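Looking after the hand-held gripper: pads, pins, lens, wrist cable

Posted in Workshop notes / Soft goods. Last changed in October after the Dresidon pads came in.

Quick version for people who already know the tool. Wipe pads. Check pins. Check the gap at full close. Clean the lens. Ten minutes if nothing is wrong. The long version is below, and please read it once all the way through before you touch the linkage.

Written by Evangelia Chatzigeorgiou, with corrections from Siv Westerberg, who rebuilt the second tool and found two mistakes in my first draft.

What you need

- hex key set, the small one, not the one with the rounded 2 mm
- lint-free cloths, plus one you don't mind ruining
- isopropyl alcohol in the squeeze bottle
- plastic tweezers
- light grease (we use the Gerkness tube, a dab lasts forever)
- paper strip, ordinary printer paper, cut thin
- spare pins and clips in the Fallahi tray

Step 1. Power down and park it

Stop the recording first, then power off. If you do it the other way around the last file won't close and someone has to repair it. Lay the tool on its back on the mat with the fingers open. Don't hang it by the cable. I know the hook is right there.

Step 2. Pads

Knits are the worst thing for pads. Wool and acrylic shed, the fuzz packs into the contact surface and the grip goes from firm to slidy over a couple of sessions. You'll notice it on sweaters first: fingers close, fabric creeps out.

Dry cloth first. Then alcohol on the cloth, never squirted straight on the pad. Wipe from the root to the tip, one direction. Pull any trapped fibers with the tweezers. Let it dry completely before closing the fingers.

Look at both pads from the side. A lifted corner means replace, don't glue. Replace as a pair even if only one is bad, otherwise the fingers meet off center and you will be back here chasing an alignment problem that isn't one.

Then try it on real clothes. Spread a sweater out flat on a bed, sleeves wherever they fall, and come in over the body with the fingers open. 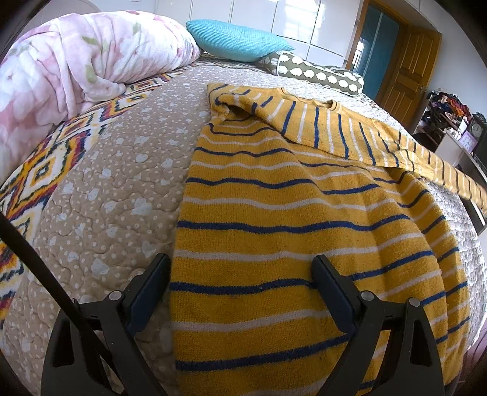 Go for the side edge of the body. Close slowly, lift a hand's width, hold for 12 seconds, put it down. Do that 6 times, moving along the edge a little each go. Any slip at all and you clean again. Two cleanings and still slipping, the pads are done.

Log the result in the Ando sheet. Just pass or fail and your initials, nobody reads the essays.

Step 3. Pins and linkage

Power off again. Wiggle each finger side to side with your thumb. A tiny bit of play is fine. A click is not. Click = worn pin or a clip that has walked off.

Check every pin, one at a time:

- should turn with light finger pressure
- should not slide along its own axis
- no shiny groove worn in the bar next to it

To swap a pin, support the bar underneath, take off the clip, push the old pin out with the new one so the bars don't drop out of line. Clip back on. Smear of grease, then wipe off nearly all of it. Grease gets on fabric and then it's on the pads and you are back at step 2.

Threads love to wind around the pins, check behind the bars too. Cut and pull, dont yank.

Our older tool was at 2,348 cycles when the first pin went. The other one is past that and still tight, so don't treat it as a service interval.

Step 4. Wrist cable

Run your fingers along the whole length, feeling for flat spots. Open and close the tool by hand and watch that the cable never gets into the linkage. If it does, re-route it and leave a bit more slack at the tie. Ties snug, not crushed.

Step 5. Lens

Breath and a clean cloth, small circles, out to the rim. Wide lens, so a smudge near the edge is easy to miss on the preview and then ruins the corners of every clip. Open a test shot full size before you decide its clean. Both fingers should sit evenly left and right. If they lean, the mount has rotated: loosen, square it up, tighten, shoot again.

Step 6. Closing gap and fine pinch

Close on the paper strip. It should hold at the tips and drag when you pull. If it only holds further down the fingers, back off the stop screw a quarter turn and retry. Never more than a quarter at a time, Siv stripped one that way.

Paper is stiff and forgiving though, so finish on something thin and loose. Fringe on a blanket is good. Take a tassel near its end, close, pull gently away from the edge. Strands should stay together in the grip. If the outer ones escape, the tips aren't meeting square, go back to the stop screw. Repeat from the other side of the bed with the tool turned.

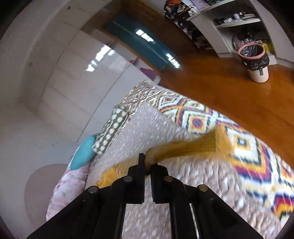 Step 7. Back in service

Power on, let it sit 20 seconds, open and close fully twice. Record a short clip and play it back. Then tag the tool green and put it on the shelf with the fingers slightly open, so the pads don't take a set.

If something is off and you can't find it, tag it red and write down what you tried. Spare pins are low, order before the tray is emtpy.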